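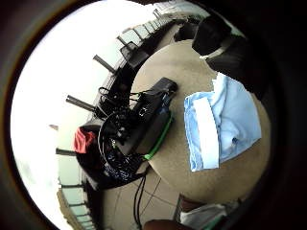
*Round table on the terrace, seen through the hand unit's fisheye lens, with a light blue cloth on the right and the black bag and cables on the left.*

## Hand units outdoors: what we learned from the cloth trial

The Tô project moved its cloth work outside for this trial. Until now all of our folding data came from the bench at Plillmont, under ceiling lights that never change. We wanted to know how the hand units would behave in daylight, on a small table, with furniture close by and a glass railing at the side.

Khoa Tôn ran the comparison and wrote most of the notes used in this item. He looked at two sets of fingers, two exposure settings for the camera on the hand unit, and the difference between tracking from the hand units alone and tracking with help from a fixed camera. We ended up with 392 recordings. Some are only a single pick and release, and others cover a full fold.

### Fingers

The Clakon fingers are the ones we have used since March. They are stiff, with a narrow tip, and they are good at getting under a single layer. On the bench we hardly noticed their main weakness, but the concrete tabletop showed it quickly. When the tip met the table at a steep angle, it caught on the surface and the cloth moved before the fingers had closed. The operator then had to back off and come in again, which leaves a short hook in the recorded path.

The softer fingers, made in our own shop at Vamudeo, have a wider tip that bends when it touches down. They slid across the concrete without catching. They were worse at picking one layer out of several, and on a shirt that had already been folded once they often took everything down to the table. For flattening and dragging they were easily the better choice.

Grip force was the same for both sets. Khoa also tried the stiff fingers with a strip of thin rubber on the inside face. That helped with slipping on sleeves, but the strip started to peel at one corner and he took it off. A molded version would be worth making.

### Exposure

Outdoors, the wide lens nearly always has some sky in it. With automatic exposure, the picture on the hand unit changed every time the wrist turned. Facing the railing, the cloth went dark. Facing the floor, it came back up a moment later. Folds in pale fabric are hard enough to see without the brightness shifting in the middle of a pick.

We locked the exposure on the tabletop for the second half of the recordings. The sky is blown out in those, and we can live with that, because the cloth keeps the same look from start to finish. The lock has to be set again when clouds move in. Khoa reset it every 10 minutes and whenever the light clearly changed.
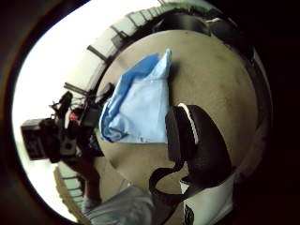 **Do both hand units need the same exposure setting?**

Matching them is the safer choice. The two units see the same cloth from opposite sides, and if one is set brighter than the other, the fabric can look like two different colors in the same recording. Set one unit first, copy the value to the second, and check both with the cloth flat on the table.

### Tracking and wrist turns

Tracking from the hand units alone worked well while both lenses were pointed at the table. Texture on the concrete gave the software plenty to hold on to. The trouble came with large wrist turns, when the lens swung away and most of the view was filled by something close, such as a sleeve or the side of a head. After a turn like that the position could jump when the table came back into view.

Slowing down helped more than any setting we changed. So did a short pause with the unit held level before and after each fold. We have added the pause to the operator sheet.

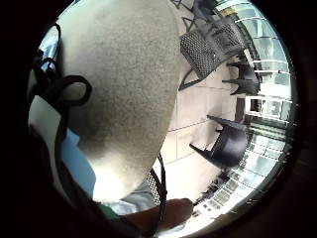 *A turn away from the table: the back of a closely shaved head fills much of the view, with black chairs and the building beyond.*

The frosted glass was less of a problem than we expected. It gives the tracker very little to follow, but it didn't produce false points either. Windows farther away did cause a few, mostly when the light was on them. Masking the outer ring of the fisheye view removed nearly all of these, and we lost nothing useful from the table area.

### Adding the fixed camera

The fixed camera looks down on the table and reads the marker cubes on top of the hand units. When it can see both cubes, it settles any disagreement between the two tracks. When a forearm or a raised piece of cloth covers one cube, the software falls back to the hand unit's own track until the marker is visible again – usually a short gap.

Camera height mattered. Set low, it lost the far cube behind the near hand. Raising it fixed that, though the markers became smaller in the picture and the software needed a closer crop to read them reliably. We would go no higher than we did here with the present lens.
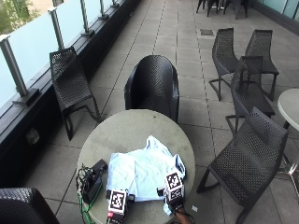

### Settings for the next round

- Soft fingers for flattening and dragging, stiff fingers for layer picks.
- Exposure locked on the tabletop, same value on both units.
- Outer ring of the fisheye view masked before tracking.
- Fixed camera running for every recording, including single picks.
- Level pause at the start and end of each fold.

The next round has a target of 3,000 recordings, split between the bench and outdoor tables. Khoa is drawing up a molded rubber face for the stiff fingers and would like to hear from other groups that have tried one on rough surfaces. Send notes, drawings or worn-out samples to him at the Plillmont shop.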